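Thursday, late

What a good evening! I got the old Dell open at last and I'm so pleased with myself I can hardly sit down to write this. Nayeli Ñahui said I could have it if I hauled it away from the Otbridge office, so I did, and it weighs a ton. Two screws gave me trouble (of course) and then the side panel was off and there was everything – the big silver power supply right up front, the green board, cables in a great black knot.
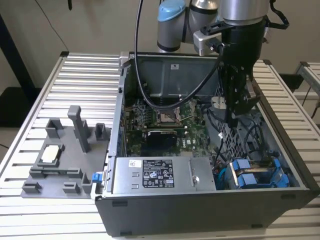

I love the blue plastic bits on the drive carrier. Somebody sat down once and decided those should be bright blue, and I could thank them for it, it makes finding your way around so much easier. The cables I'm less in love with. I want to label every one with tape before I pull anything, even if it takes me the whole weekend.

Next thing is a processor for that empty socket. The shop on Moura Street wants 70 dollars for a used one, and Nayeli thinks I can do better if I wait until May. I don't want to wait until May! I'll call them in the morning and ask if they'd throw in some thermal paste.

Stayed up till 2 reading about memory slots. Must remember to buy a longer screwdriver.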